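# Where does marble come from?

I used to think marble was just a fancy sort of rock that was born shiny. Nope! It starts out as something else altogether, and the something else is often full of dead sea creatures.
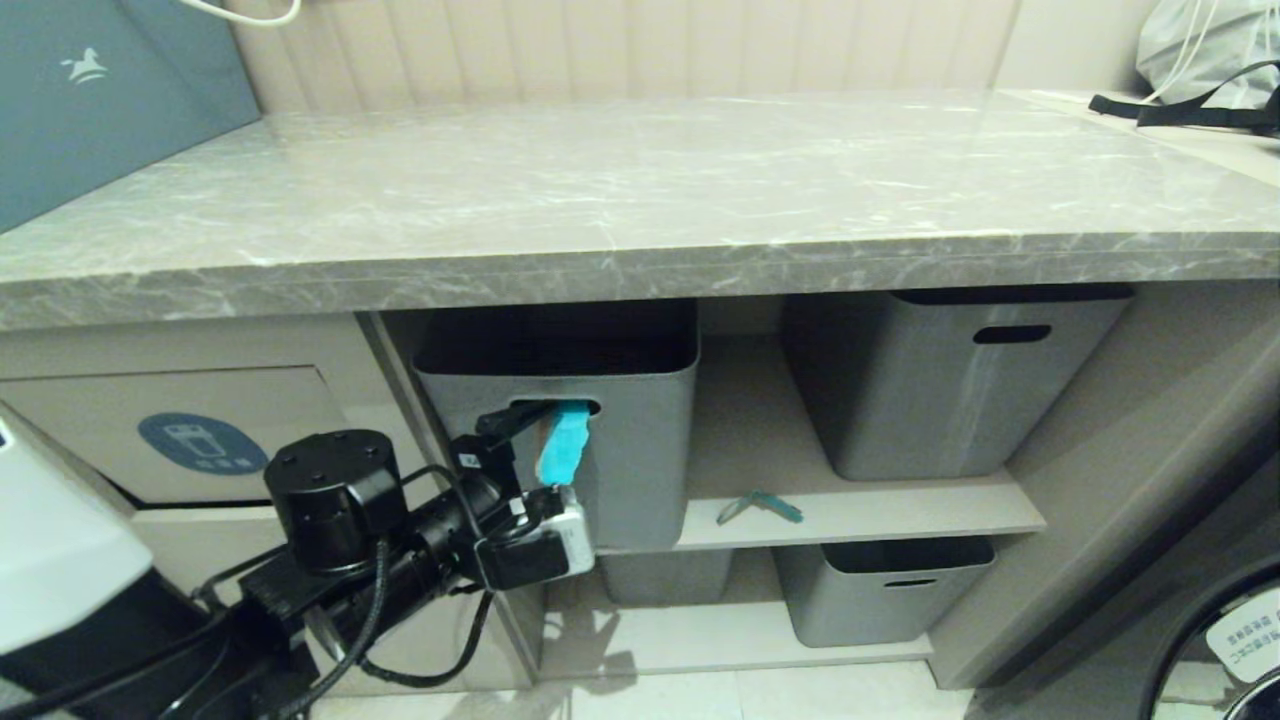
So let's go back to a warm, shallow sea, millions of years ago. Tiny animals with shells live there, and when they die their shells sink to the bottom. More shells land on top, and more, and the whole lot gets squashed until it turns into a rock called limestone.

Now for my favourite bit. Sometimes the limestone gets pushed deep underground when bits of the Earth's crust crunch together (very, very slowly, slower than your fingernails grow). It's hot down there! The rock doesn't melt, but it gets cooked and squeezed so hard that its crystals grow again and lock together like jigsaw pieces. Now it's marble.

Pure marble is white. The swirly colours come from mud, sand or iron that got mixed in with the limestone. Those stripes are called veins, although there's no blood in them, sorry.

Want to try something? Ask a grown-up for a bit of white chalk and a few drops of vinegar. Chalk from the ground is a kind of limestone, and it fizzes! (Some classroom chalk is made of other stuff and just sits there.) Don't try it on the kitchen bench, though. Vinegar can leave dull marks on marble.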